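About Us

Home / Who We Are / About Drarnley

We sort things! That is the short answer we give at family dinners, and it usually gets a blank look, so let us try again at greater length.

Drarnley takes in mixed kitchen goods and sends them back out in order. Cups, squeeze bottles, lids, ladles, funnels, salt shakers, the little pitchers that diners put cream in. When a restaurant closes, or a school changes its cafeteria over, or a supplier has a storeroom full of returns that somebody tipped into cartons years ago, all of it has to go somewhere. A good share of it comes to our building on the Vokport road, where we empty the cartons, look each thing over, match it up with its kind and pack it for its next kitchen.

How we started

The company began in 1985 in half of a former bakery, with one long table and a sink. The first big job was a hotel that had shut its three dining rooms in the same week and stacked everything in the ballroom. We still have the tally sheet from that job pinned up by the front desk. It says 1381 pieces, in pencil, with the last number written over twice. It took until September to find homes for all of them, and the soup cups went last (soup cups always go last, we have never worked out why).

The bakery half became the whole bakery, and then the building we are in now, which has better light and a loading door that a truck can back right up to. The long table came with us. It has a dip worn into one side and people who have been here a while will fight you for that spot.

What comes in

Everything, really. The fun of this work is that no two cartons are alike. You can open one and find fifty matching tumblers in their original paper, and the next one is a mixing bowl full of odd caps and a single gravy boat. We take plastic, metal, glass and china. We take things with scratches. We take things with no lid, and lids with no thing, and we keep a whole wall of drawers for the second sort, labeled by width. A lid that has been waiting six years for the right jar is a happy sight when it finally goes out the door, and yes, we do tell each other when it happens.

We don't take knives, anything electrical, or nonstick pans with the coating coming off. Please call before you send glassware by mail.

How the work goes

Cartons are opened at the door and tipped gently into metal bins. We like metal. It can be hosed down, it doesn't hold on to the smell of old ketchup, and it puts up with a lot of knocking about. Our bins get scuffed quickly and stay in use for years.

From the bin each piece goes one of four ways: wash, match, mend or recycle. Wash is the busiest. Match is the one everybody wants to do, and new people are surprised at how fast they pick it up. After a month you will know the difference between two white cups by the way the handle joins, or the curve of the side, or the foot they stand on. After a year you will be turning over the saucers at your aunt's house. Mend is a small bench in the corner for loose handles and stuck pump tops. Recycle is for what is cracked or past saving, and it goes out with the scrap on its own truck.

Squeeze bottles deserve a paragraph to themselves. They come in by the crate, in every red and yellow there is, and they have more ways of being dirty than any other object in a kitchen. The nozzle comes off and gets its own brush. The cap gets another. The body is soaked overnight and turned upside down on a peg rack. We tried a shortcut once with a spray wand and had to repaint a wall.

Packing is by the hundred for bottles and by the 50 for cups, with card between the layers. We print a plain label with the size, the color and the number in the box. If a box goes out marked 100 then there are 100 in it. Chia-hao Kao, who runs the packing end, will happily open one up and go through it with you if you have doubts!

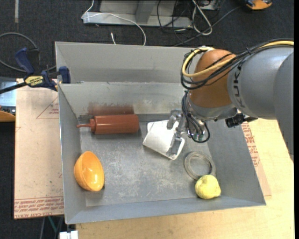

Drarnley Mixed Goods Team | Bin Sorting

A white piece with rounded corners and a reddish-brown squeeze bottle lying on its side along the wall: that pairing is about as typical of our bins as it gets. Smooth, pale, curved things are harder to get hold of than they look, and bottles love to roll off to the back. The team spends a lot of its time on which shapes sit well together in a bin, how full a bin ought to be, and what order to lift things out in. They keep a notebook of awkward objects. The current leaders are melon ballers and anything shaped like an egg.

The team also looks after the bins themselves, so if you have ever wondered about the best way to get brown stains off a metal wall, they are the people to ask. They have opinions. Bring a snack, it takes a while.

Who we work with

Most of our stock goes out through two partners. Jerkar supplies small cafes and food carts and takes nearly all of our bottles and shakers. Yeh is a family-run shop that sells by the piece, and it's the place to go if you broke one cup from a set of eight and would like to have eight again. We also give a mixed box each season to the cooking classes at Vokport, who are kind enough to send back photos of what they made.

Come and see us

Visits are welcome and we enjoy them a lot. Wear closed shoes and sleeves you can push up. You will get a walk from the door to the packing end, a turn at the match table if it's free, and coffee in a cup of your choosing from the shelf of ones that never found a partner. Groups of up to eight are fine. For larger groups, write first so we can clear some floor.

If you have goods to send, tell us what they are as well as you can. "Two cartons, mostly cups, some bottles, one thing we can't identify" is a perfectly good description and we look forward to the one thing.

Page last updated 9 Jun 2021

Contact | Send Us Goods | Visits | Lid Requests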